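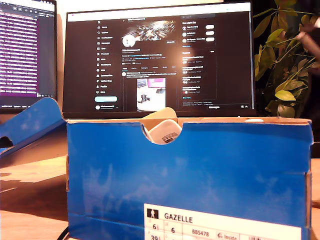
A blue box on the desk, lid up, with one white shoe showing through the finger hole.

"Don't move the lid," she said, before I'd even got my coat off. "I've only just got it to stay like that."

I had come to talk about shoeboxes, so I kept my hands to myself. She runs Plelano, a one-woman resale shop that lives mostly on her desk and partly (she admits) down the hallway, and she asked me to leave her name out because her mother still thinks she does something in insurance. Fine by me! I wanted to hear about the boxes anyway.

At last count she had 213 of them. Some hold shoes. Quite a few hold other things: receipts, phone chargers, Christmas ribbon, one whole set of measuring cups she'd been missing since April.

"People send me photos and ask if the shoes come with the original box," she told me. "They ask that before they ask about the size. I used to throw boxes out, can you imagine? Then I sold a pair for $65 and the buyer wrote back, very polite, very sad, wanting to know where the box went."

The blue one between us was a Gazelle box, and it had lived a bit. The front is scuffed and faded in patches, and along the top you can see plain tan cardboard where the blue has worn off. I asked if a box in that shape still counts for anything.

"Oh, it counts. I list it as worn. I write down every bad corner, and then I take a picture of the label, up close, so they can read the number." She ran a fingernail under it, BB5478, and said it out loud like a phone number she'd known since school. "If the label's gone, it's a storage box. If the label's there, it's the box."

So what does she do first when a pair comes in? I was expecting something about cleaning. She laughed at me.

"I open it and I leave it alone. I make coffee. If there's a smell, you want to find out before you've got your face in it."

After that the tissue paper comes up and gets checked for tears. She likes to keep whatever paper a pair arrives with, even if it's creased, and she folds it back along the old lines as best she can. She tried ironing a sheet once, on low, and we don't need to go into how that went.

We got talking about the desk itself. It's a nice light wood and it catches the sun, and while we talked there were warm patches of it lying right across by the lid. She shoots nearly all her listing photos there. She did buy a folding photo tent from a company called Nelemine, used it for a week, and now it holds sweaters.

"It made everything look like a dentist's office," she said. "I want people to see the blue they're going to get."

And the big monitor behind the box, with X open on it? Work or goofing off, I asked. She gave me a look.

"Both. I'm allowed both."

Her packing rules are short. The shoebox never gets a shipping label stuck straight onto it, ever. It goes inside a second carton, and she buys those from Takács, a supply place across town where she goes in person so she can squeeze the cardboard. Two strips of tape on the bottom, two on the top. She got quite heated about people who tape the shoebox lid shut, and I confessed that I have done this, and we had to take a little break.

Before I left I asked which box she'd never sell. She went off down the hall and came back with a small, squashed gray one with no label at all, from a kids' store that closed years ago. There were buttons in it.

"My first school shoes," she said. "The shoes are long gone. I think my cousin got them."

Then she asked what size I wear.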